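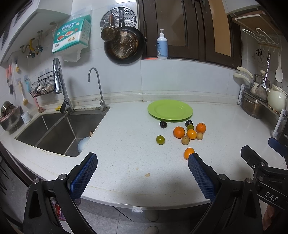 Handheld Gripper Sessions in Home Kitchens: Common Questions

Who do these rules apply to?
Anyone recording with a handheld gripper for the Platness project, at home or in someone else's kitchen. They replace the sheet sent out in May.

Do I need to clear the kitchen first?
No. Dishes, racks and hanging tools can stay where they are. Put away mail, medicine and anything with a person's name on it.

What about knives and scissors?
They may stay on a wall rack or in a block. Don't pick them up with the gripper, and don't reach under them while recording.

Can I use real fruit and vegetables?
Yes, if they are whole and firm. Oranges, plums, limes and small potatoes are all on the approved list. Cut or peeled food is not. Eggs need written approval from Vaida Adomaitis.

How should a recording start?
Fingers open, nothing between the pads. Hold still for 2 seconds, then move toward the first item.

How close to the sink can I work?
Stay on the counter. Keep the gripper body out of the basins and away from running water, and turn the faucet off before you begin.

Can we eat the food afterward?
We ask that you don't. The pads touch many surfaces in a day.

When are the pads cleaned?
Before the first recording, after every 12 recordings, and any time you drop an item on the floor. Use the wipes in the Pellitz kit. Replace a pad if its texture has worn smooth.

What if something breaks?
Stop, put the gripper down and clean up. Report it to Albertina Neves the same day on Form 471.

Last updated 12 February 2019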